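our project began in August with a cupboard under the sink, which I shared with Taten and Ha and which had become, over a long year, a place where bottles went in and never quite came out again. We wanted to see if a little tidying could change how people use a shared kitchen, and Cadi Gough, our tutor, was kind enough to let us run with it — even though she did warn us that cupboards are harder than they look!

We called the project Grultutora, after a word Ha made up on the bus, and we gave ourselves a budget so small that more than 15 dollars would have sunk us. Everything came out first, and we set a few bottles on the white table to talk over how we would group them.

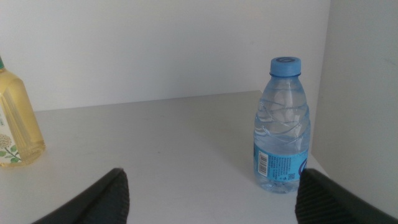

2. Sorting the Bottles

Water was the easy one. A small bottle with a light blue cap and a light blue label is friendly to look at, and you can tell what it is from across the room. The bottle of yellow liquid with flowers on its label took us longer, and we had quite a warm argument over whether things for cooking should live near things for drinking. Taten said yes, Ha said never, and I changed my mind twice before lunch. In the end we went by how often a person reaches for a thing, and drinks got a basket all to themselves.

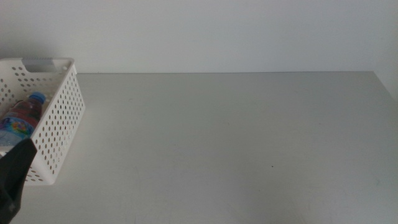
The other choice we had looked at was a deep box with a lid, and I'm glad we let that one go, as a lid is one more thing to lift when you are thirsty and late for class. An open basket can be pulled out by its handle and carried straight to the table, bottles and all. If we did it again, I would ask the people upstairs what they wanted before we started.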